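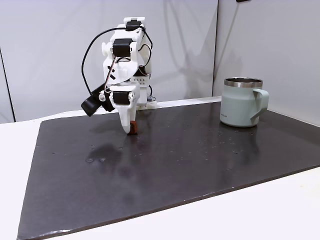
White printed arm on the desk board, tip against the brown cube

Forum > Phones > Unlocking and security
Thread: Fingerprint reader slower after the March update?

prilley_nab
Posted Wednesday, 7:40 pm
Has anyone else with a Trenach 2 found the fingerprint reader worse since the March update? Before it I could put my thumb down and the phone was open. Now it buzzes, thinks for a moment, and one time in three it asks for the PIN. I've cleaned the glass and restarted it. Same screen protector as before, the thin one that came fitted.
Nabila Yusof

oldhandset
Same phone, no change for me. Did you delete your prints and add them again? The update notes say the reader software was replaced.

bayu_h
Mine got slower too. I deleted both thumbs and added them back and it was better for a day or so, then the same again. I don't think re-adding does much.

oldhandset
It did on my wife's. You have to restart between deleting and adding, otherwise it keeps the old data.

bayu_h
Where does it say that? I've read the support page and there's nothing about a restart.

oldhandset
It doesn't. I was told in the shop.

prilley_nab
I'll try it tonight. I'd like to avoid a full reset as I've got two banking apps on there and both are a pain to set up again.

kettleside
Turn on face unlock and forget the thumb. It's quicker anyway.

tambunan77
Face unlock on the Trenach uses the front camera only, no depth sensor. My brother opened mine with his face and we don't look that much alike. Also most banking apps won't accept it. I wouldn't call it a replacement.

kettleside
I've used it for a year with no trouble. Depends what you keep on your phone.

tambunan77
She just said she keeps banking apps on it.

Illska
Check the screen brightness setting for the reader. It's under Security, then Fingerprint, then Light level. The update put mine back to Low. The reader is optical, so it needs the screen to light up your finger. Set it to High and try again.

bayu_h
Mine was on Low as well. Changed it and did maybe 60 unlocks while watching the football, two failures. Much better than it was. Still a bit slower than February I think.
Bayu Hutapea

oldhandset
That could still be the re-adding.

bayu_h
I re-added them last week and it was bad again by the weekend. The only thing I changed today was the light level.

prilley_nab
Set to High, and I did the delete, restart and add as well, so I can't tell you which one did it. No PIN requests so far this evening. Does High use more battery?

Illska
Not that I've noticed. It's only lit while your finger is down.

kettleside
It's a bit bright in bed.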